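Zultero to Supply Foam-Lined Storage Boxes to Stuselthorpe Lending Rooms

Print this page | E-mail this page

STUSELTHORPE, March — Zultero will supply foam-lined storage boxes to the equipment lending rooms run by Khaemba in Stuselthorpe, the two companies said. The first 100 boxes will be delivered this month and a further 87 will follow by early summer, for a total of 187.

The boxes belong to the Rusudari range, which Zultero sells to schools, libraries and repair shops. Each one is a clear plastic box with a handle at both short ends and a foam insert on the floor. Small items stand upright in the foam, so staff can see what is in the box before they take it off the shelf.

Khaemba lends small equipment to clubs, classes and local businesses. Until now its items have gone out in cardboard cartons and zip bags, and staff have had to empty each carton on a counter when it came back. Under the new system, items that are used together will be stored together — a pair goes into the foam as a pair and comes back the same way.

"We wanted something our counter staff could check without tipping it out," Khaemba said in a statement. "The boxes also had to be easy for one person to carry up a flight of stairs."

The lending rooms tried the boxes for three months before placing the order. Zultero changed the foam during that time after staff reported that the first version was too soft to hold taller items straight. The firmer foam is now used in all new Rusudari boxes. Customers who have the earlier insert can ask for a replacement at no charge.

Inserts are sold separately and can be cut to order. Orders of 40 or more inserts ship free within the region. Lids are also available separately, and labels can be added to either end.

Khaemba will move its stock into the boxes one room at a time. The lending rooms will stay open during the change, but returns will be accepted only until 3 p.m. while the work is going on.

Contact: Zultero Press Office, Stuselthorpe
Last updated: March
© Zultero. All rights reserved. | Contact | Back to top
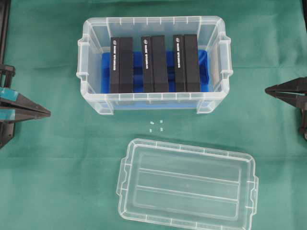 Clear storage box with blue foam insert and black blocks standing in pairs.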